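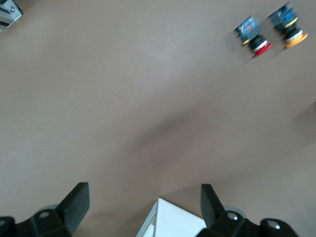
Push-button components on the work surface, red collar and orange-yellow collar.

2018-02-08
Bench log, Nygård workshop. Entry by Kerstin Grønli; copy to Uchenna Jibrin.

Subject: incoming check of push-button components for the Warneck control panels.

The delivery from Presow was opened this morning and compared with the order. The order specifies 200 units, divided between red and orange. The packing slip agrees. The carton count has not been completed and is assigned to Kelly Sales.

One of each color was taken to the bench. Construction is the same on both: blue block, black cylindrical body, flared collar at the opposite end. The ring markings on the body are to be compared with the supplier's drawing before any unit is released. The drawing on file is revision 2, and Ulla Nordin has been asked to confirm that it is still current.

Panel fit was tried in the scrap plate left over from the Wekia job. Red seated fully. Orange required more hand pressure on the first attempt and seated on the second. The hole in the plate has a burr on the back side, so this result is not to be recorded against the component. Repeat in a clean plate.

Contact resistance was not measured. The meter is out for calibration and is due back in April; a replacement is to be requested from the electrical section.

Actuation test: the procedure calls for 2,000 presses on a sample of 10. The sample is to be drawn from more than one carton. Results are to be entered on the standard sheet, with collar color in the first column.

Storage: red and orange are to be kept in separate bins and labeled on the front. The previous batch was mixed at the shelf and had to be sorted again before assembly.

Open: drawing revision (Nordin), carton count (Sales), clean plate (Grønli), meter (Jibrin).

Seen: Liv Engström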